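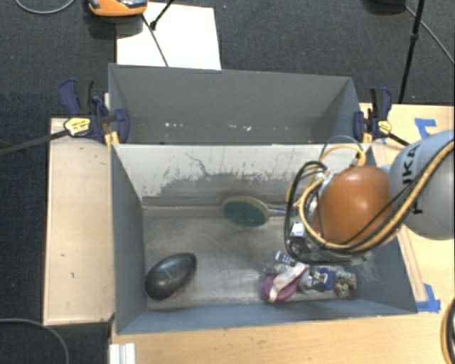
**Unit 6: What a picking cell costs, and when you pay for it**

Last time we got as far as choosing an arm. Today we spend the rest of the money, and I love this part of the course, because it's where a plan on paper starts turning into a thing that sits on a bench and picks stuff up!

Keep your Hekell worksheet open while you read. All figures are in dollars unless I say otherwise.

## Start with the bins

Most first drafts I get put the arm on line 1 and everything else in a lump called "misc." Try it the other way around. Write down what has to be picked, then what it sits in, then what holds that in place, and work back to the arm.

For a two-bin cell (pick from one, place in the other) your small-parts list should have at least:

- two bins, plus one spare of each size
- bar clamps, one for each side where the bins meet
- a tabletop or base you don't mind drilling
- colored tape for marking positions
- cable ties, sleeves and a few feet of extra cable
- a mixed set of test objects

In the Rellden exercise this whole list came to $277. It's a tiny number next to the arm, and it holds up more projects than any other line, so order it first.

## Test objects

Spend real thought here. A gripper that does well on boxes may do badly on anything round, shiny, soft or see-through. Mix them: a glossy oval thing, something flat with a handle, a crumpled packet, a clear package with stuff inside. Drugstores and dollar stores are wonderful for this.

Buy doubles. Things get crushed, and if the brand changes its wrapper halfway through your tests you'll want the old one. Set aside $164 for the first set and put a refill line in the second half of the year.

## The gripper and its cables

The Ajayi quote in your packet lists a gripper at $1589. Read the small print and look for three items that aren't in it: the mounting plate, the cable from the wrist back to the base, and the spare fingertips. Ask for all of them in writing.

Cables deserve their own row. They have to follow the arm through every move with enough slack to bend, and they can hang down where your camera needs to see. Plan the route before you pick the length. I'd price two routes and keep both on the sheet.

## Wear

Bins get scratched. Paint comes off the walls, the floor gets patchy, and a bare metal floor can throw bright reflections that weren't there in month one. If your vision system was tuned on a clean bin, that matters — so decide now whether you'll replace bins on a schedule or retune as they age. Either answer is fine with me as long as there's a number next to it.

## For next time

1. Redo the Clernano budget, beginning with the objects and ending with the arm.
2. Mark each line "before delivery," "at delivery" or "every year."
3. Run your sheet for 200 hours of use and see which lines grow.
4. Bring one object you think will be hard to pick. Odd shapes very welcome!

Drafts are due in June, before the lab orders close.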